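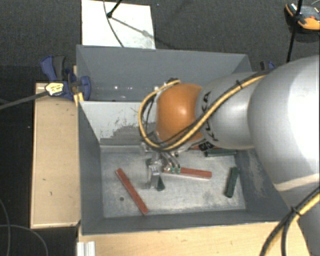
Bin-picking cell with red and green bars left to pick.

How to check a picking cell before you hand it a shift

Boline's sales sheet says the arm frees people for "better work." Ask which work, and get it in writing before you start.

1. Load the bin the way your crew gets it, with bars lying at odd angles. A tidy bin proves very little.
2. Run 60 picks. Write down every miss and who walked over to fix it.
3. Add that walking time to the robot's hours. At Clisitbridge we logged 49 minutes of it in one shift, and none of it was in the quote.
4. Ask the pickers what they do now. Ours mostly watch and clear jams, at the same pay.

Repeat in October with a new crew.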